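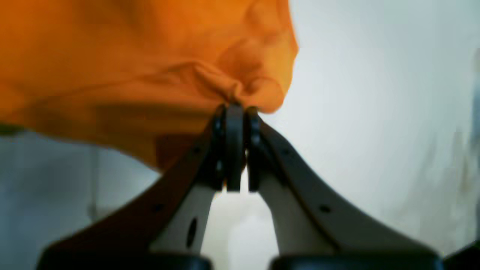 Drurkico 双臂套装使用感受，顺便聊聊买之前该怎么列预算

先说结论，省得大家往下翻：我很喜欢这套东西，喜欢到已经在写第二套的申请了。不过它的报价单和你最后要花的钱之间隔着一段距离，这段距离我是用了大半年、改了好几版表格才摸清楚的。所以这篇一半是评测，一半是账本，想买的朋友可以两边对着看。

背景简单交代一下。我们是做布料后处理的小团队，主要活儿是给衣物和毛巾类的东西做展平、折叠和分拣，以前全靠人手。去年老板松口说可以买一套双臂来试试，条件是预算一次报清楚，中途不许追加（他的原话要难听一些）。我那时候只写过软件，从来没有采购过带电机的东西，于是抱着一腔热情交了第一版清单，里面只有三行：机械臂、相机、电脑。现在回头看那张表，真是勇敢。

选型的时候一共看了两家，一家是单臂加一个大夹爪的方案，另一家就是 Drurkico 的双臂套装，从代理商 Wostik 那边拿的货。单臂那家的机器做工非常漂亮，如果是搬盒子，我大概闭着眼睛就选它了。可是布这种东西，你拎起一个角，其余的部分就爱怎么垂怎么垂，另一边没有手去拉住它，展平这一步就特别别扭。我们拿着自己的布去对方展厅试过，工程师很耐心，陪我们磨了一下午，最后也承认两只手会舒服得多。双臂就这么定了。

Wostik 那边跟我对接的是 Merike Juška，她是我这次采购里最大的惊喜。第一次通话我问能不能便宜点，她反过来问我：你们的布最厚多厚，最滑的是哪一种，桌子多高，电源插座在哪一边。我一个都答不上来！后来她发来一份问卷，我花了两天去量、去问、去翻仓库，填完之后自己那张三行的清单就没脸再看了。建议每一个准备买机械臂的人，哪怕不从她那里买，也先把这些问题回答一遍。

交期是 5 周，实际就是 5 周，箱子到的那天下着雨，搬运的师傅一看重量就问有没有电梯。包装很扎实，两条臂分开装，泡沫是按形状切的，拆的时候记得拍照，以后返修还要照原样放回去。我没拍，返修腕部的时候对着一堆泡沫玩了半小时拼图。

装起来的体验很好。基座的孔位对得很准，说明书是真的有人校对过的（买过小厂设备的朋友会懂我为什么要专门提这件事）。两条臂的线是分好的，接头上有标记，第一次上电到两边都能动，我们用了一个上午，中间还吃了顿饭。关节转起来声音不大，比我预想的安静，隔壁做质检的同事过了好几天才发现我们屋里多了一对机械臂。

手感也要夸。拖动示教的时候阻力很均匀，没有那种走到某个角度忽然一沉的感觉，连着教一个小时胳膊也不会太酸。负载不大，这一点规格表上写得很老实，抓毛巾、T 恤、枕套这一类完全够。有人在群里问能不能拿来拎羽绒被，我的意见是别，真有这种需求就上大一档的，预算也要重新算。

接下来讲夹爪，这是我最想讲的部分，因为做布料的人，成败有一多半在手指上。

套装自带的手指是通用款，夹硬东西很好，夹布就有点看运气。厚的还行，薄的经常只捏到一点点，一抬就溜走。我们后来换了 Ildale 的长手指，打印件，指尖带垫片，两根手指合起来像个尖尖的拱门，能伸到布的褶子里去捏。换上去的那个下午，整个房间的气氛都不一样了，之前捏十回要看脸色的动作，忽然就顺了，我和同事两个人像看球一样在旁边喊。

长手指一副 891 元，两边都要换，所以预算里请乘以二。然后请再加一副备用，我是认真的。打印件会磨，会崩，指根那里受力最大，手臂往下压的时候如果高度没标好，指尖先碰桌面，第一个牺牲的就是它。我们第一副左手的手指就是这么没的，当时演示定在第二天上午，全公司没有备件，我晚上跑去求楼下做打样的朋友救急。有了那一次，备用手指在我的表格里排到了很靠前的位置。
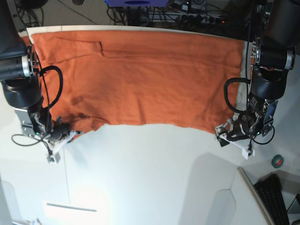 指尖垫片单独算，148 元一包，属于消耗品。垫片表面一旦沾了布毛，摩擦力会慢慢变差，变差的过程很不明显，你会以为是程序出了问题，开始调参数，调了两天，最后换个垫片就全好了。我的做法是把换垫片写进每个月的固定开销里，到时间就换，别等它变差。顺手准备一卷粘毛的，每天收工滚一下，寿命能长不少。

夹持力可以在软件里调，这点做得很细。薄布我给得很轻，刚好捏住，厚毛巾就往上加。刚开始我图省事全用一个值，薄的那批布上留了压痕，虽然洗过就没了，看着还是心疼。后来按布料分了几档，存成配置，切换很快。希望下一版软件能把配置名字显示在主界面上，现在要点进去两层才看得到，我已经不止一次用毛巾的力气去捏丝巾了。

再来说相机。腕部相机是选配，价格不算低，我第一版预算里为了好看把它删了，只留了一个俯视的。这个决定让我后悔了一个季度。俯视的相机看全局很好用，布摊在哪里、歪了多少、两只手离得够不够远，一目了然。可是手指到底捏住了没有，捏住的是一层还是两层，从上面很难判断，手臂自己还老是挡着。装上腕部相机之后，这些问题近在眼前，调试的效率高太多了。如果您现在正拿着报价单犹豫要不要勾这一项，请勾，两边都勾。

唯一要提醒的是腕部相机的视野里，手指会占掉很大一块，布靠得近的时候几乎就是满屏一个颜色。这是结构决定的，换什么镜头都差不多，所以俯视相机也别省。我们两种一起用，哪一种单独拿出来都会有看不见的时候。

还有灯光。我原来觉得屋里有日光灯就够了，真用起来，下午太阳斜着进来，同一块布早晚的颜色差很多，褶子的阴影也跑来跑去。后来挂了窗帘，补了均匀一点的灯，花的钱不多，效果立竿见影。预算里请给灯光留一行，哪怕先写个零，也提醒自己想过这件事。

布本身也是要买的！这句话听起来很傻，可我第一版真的没写。测试用的布最好固定几块，颜色跟桌面拉开，这样相机容易分，人也容易看。我们最常用的是一块橙色的，放在白桌子上非常醒目，调试的时候一眼就知道它去了哪里。当然只拿一种颜色练，到了白毛巾上就会露馅，所以浅色的、带花纹的、深色的都要陆续加进来，白布配白桌子那一关我们到现在还在攻，进度时好时坏，等有了像样的结果再来更新。

桌子值得单独夸一段。我们用的是 Paiva 的工作台，白色台面，平，稳，手臂甩快一点它也不晃。我之前以为桌子随便找一张就行，仓库里就有旧的，Merike 听了之后发来一句很客气的话，意思是可以先试试，试完再聊。试完确实再聊了。旧桌子中间有点塌，肉眼看不出来，手指一路贴着桌面走过去，走到中间就捏空了，走到边上又顶得太紧。换成 Paiva 之后，高度标一次能管很久，省下来的时间早就把桌子钱赚回来了。

台面颜色我建议选浅而不反光的。我们这张亮度刚好，灯打上去阴影比较柔。同系列还有一款亮面的，样品非常漂亮，拿到灯下面一照，相机里全是光斑，当场放弃。尺寸宁可大一号，摊开一件大人的衣服再加上两只手臂活动的余地，占的地方比你在纸上画的要多。 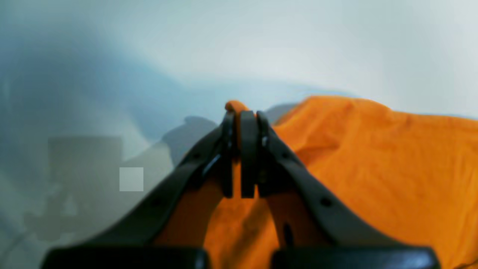

线缆。我要为线缆写一首诗。两条臂、几路相机、电脑、电源，每一样都有线，有的还不止一根，而且手臂是会动的，线就得跟着动，留短了会扯，留长了会钩。我们头一个月有好几次停机都跟线有关，有一回是线绕过腕部的时候卡了一下，关节报警停了，人没事，机器也没事，就是把我吓得不轻。后来买了 Wostik 的整套走线件，307 元，里面有卡扣、护套和几根加长线，品质比我在网上凑的强太多。我要是从头再来，会在第一天就买这一套，连犹豫都不会有。

插座数量也请提前数好，最好带独立开关，调试的时候你会频繁地只想重启其中一样。地面的线尽快收，别学我们，一开始忙着看手臂动，桌子后面那一片拖了很久才开始整理，现在也不敢说整理好了，只能说比以前好。键盘放在哪里也要想一下，调的时候人要站在能按到急停的位置，又要能敲字，还不能离手臂的活动范围太近。这些都属于画平面图时五分钟能想明白、不画就要难受很久的事。

软件方面，Drurkico 自带的界面我给高分。左右臂的状态分两栏放着，哪边报什么错很清楚，动作录制也很顺手，录完可以慢放，可以剪掉中间手抖的那一段。接口文档写得规整，示例代码能直接跑起来，我带的实习生第一天就让两只手同时抬起来了，他激动得下班都不走。升级包来得很勤，每次都有说明，改了什么、可能影响什么写得明明白白。

不太满意的地方有两处。一是两条臂之间的防碰撞，默认值非常保守，两只手靠近一点就减速，叠毛巾的时候两边手指本来就要靠得很近，于是动作变得一顿一顿的，像两个人在门口互相谦让。参数可以改，改完很流畅，可这个入口藏得很深，而且改之前需要懂一点道理，新手最好请技术支持陪着做。二是日志文件长得飞快，默认存在系统盘，我们有一天早上开机发现盘满了。请在预算里给硬盘留钱，要大，要单独的一块，录相机数据的话更是如此。 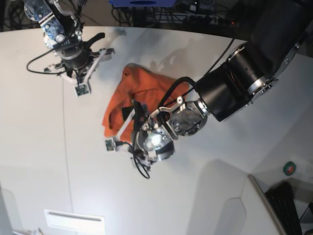
人的时间是我第一版预算里漏得最狠的一项。机器到货那天，我以为下个礼拜就能出活儿，因为展厅里看着实在太轻松了。真正让它稳定地把一块随手扔下的布捏起来、拉开、放平，我们两个人断断续续弄了一个季度。这段时间工资照发，别的项目要让路，这都是钱。现在我列表的时候会把它放在第一行，写清楚谁、每周多少时间、要多久，然后才写设备。老板看到这一行会皱眉，但他皱完之后问的问题都变得很实在。

说到这里要再感谢一次 Wostik 的培训。套装里含一次远程培训，我又加买了一天的现场，Merike 带着技术同事过来，从标定讲到日常保养，最有价值的是她让我们自己动手，她在旁边看，看到不对就喊停。我们标桌面高度的土办法被她笑了一通，然后换成她的办法，从那以后指尖就很少再撞桌子了。现场那天的费用我起初还嫌贵，现在觉得是整张单子里花得最开心的一笔。

保养成本到目前为止比我预期的低。腕部返修过一次，在保修期里，运费是我们自己出的，来回加起来让人肉疼一下，所以运费也请写一行。螺丝隔一阵子要查一遍，夹爪上的小螺丝尤其会松，我们准备了一套合适的批头专门放在桌边，不许借走（还是被借走过）。别的就是擦灰、滚毛、换垫片，没什么特别的。

关于产出，很多人私信问我回本要多久，我老实回答，我们还没走到可以谈回本的阶段。目前的用法是白天跟着产线试，挑合适的布料给它做，人在旁边看着，出错了就伸手帮一把。试运行里记得最认真的那一批毛巾，大约 307 条，整体表现让我很高兴，出错的那些多半是一开始就揉成一团、角都裹在里面的。人看到这种会先抖一抖，我们现在也在教它抖，抖得还不太像样，动作挺可爱的。

如果您的活儿是大批量、同一种尺寸、每次都摆得整整齐齐，那也许专用的折叠机更划算，价格低、速度快，我们隔壁厂就在用，效果很好。双臂适合的是品种杂、批量小、今天一种明天一种的情况，您买的主要是它的灵活。这个判断最好在询价之前就做，我当时是询完价、看过展厅、心已经飞走了才去想的，好在我们刚好属于后一种。

接下来把我现在用的预算顺序写出来，给正在做表的朋友参考。价格各家谈下来不一样，我就不写总数了，写顺序和心得。

人的时间放最前面，理由上面讲过了。

接着是双臂本体和控制器，这部分报价最透明，没什么好猜的，能谈的主要是保修年限和培训。我们用多签一年保修换掉了一点折扣，我觉得值。

手指和垫片另起一行，千万别夹在“配件”里一笔带过，审批的人一看到配件两个字就想砍。我现在写的是“夹持手指（含备用）”，单价、数量、更换频率都列上，至今没被砍过。

相机写两类，腕部的和俯视的，各写各的用途。支架记得写，俯视相机的支架要能稳稳地伸到桌子上方，随便买的那种会慢慢往下垂，垂到有一天你发现标定全部不对。

桌子、灯、窗帘、电源、走线归成一组，叫“工位改造”。这一组单看都不起眼，加起来的数目会让人清醒一下，早点清醒比较好。

电脑和硬盘。电脑按软件要求的推荐配置买，别按最低配置买，最低配置能开机，录数据的时候就会开始掉帧。

测试用布，写清楚种类和颜色，还有洗涤。布反复捏反复摊，会起毛会变形，隔一段时间就要换新的一批，不然你是在教机器伺候一块特别软特别听话的旧布，换了新的它就不认识了。这一点我们吃过亏，那一周的数据后来基本没法用。

最后留一笔机动的。我知道很多单位不让写机动，那就写“调试耗材”，道理一样。

还有几个零碎的心得，想到哪写到哪。

报价单上的“含安装”要问清楚含到哪一步，是送到楼下、搬进房间，还是装到能动。我们这次是装到能动，可我听说同行签的那份只到楼下。

问清楚备件的交期，比问整机的交期更要紧。整机晚一点来，大家还有别的事做，手指断了没备件，全屋的人都只能看着它发呆。Ildale 的手指平时到货挺快，到了十一月碰上他们盘点，足足比平时慢了一截，我就靠抽屉里那副备用撑过去的。

让真正要用的人去展厅，带自己的布去，带最难搞的那一块。展厅里的布都是很乖的。

合同里写上软件升级是不是免费、免费多久。Drurkico 目前是免费的，我很满意，但还是请写上。

安全这一块，急停按钮要放在站着坐着都够得到的地方，新人进来先教这个，再教别的。我们地上贴了线，手臂运行的时候人不跨进去。长头发要扎，袖口要收，挂绳摘掉，听着像学校机房的规定，我们每天都在念。

噪音和温度都没什么可抱怨的，连着跑一下午，关节外壳摸起来温温的，说明书上讲是正常范围。

外观嘛，我知道评测里不该花太多篇幅讲这个，可我真心觉得它好看，黑色的臂配着银色的环，很利落。来参观的客户多半先站着看一会儿，然后问能不能摸。可以摸，断电之后可以摸。

打分的话，本体我给很高的分，软件高，夹爪原装手指一般、换了 Ildale 之后非常高，文档高，防碰撞的默认设置扣一点，日志默认存系统盘扣一点。代理商的服务满分，Merike 到现在还会回我那些很初级的问题，连我把左右臂的接头插反那次她都没有笑（也可能是关了麦克风在笑）。

第二套的申请我已经写到第三稿了，这回清单有两页纸，老板翻到第二页的时候抬头看了我一眼，问怎么连窗帘都有。我说去年那块是从会议室借的，行政一直在催我还。

有在做类似事情的朋友欢迎在下面留言，尤其想听听做白色布料的各位是怎么处理台面颜色的，我在考虑给 Paiva 那张桌子加一层深灰色的垫子，又怕垫子不够平，手指贴上去又要重新标。有试过的请告诉我用的什么材料，厚度多少，边角怎么固定。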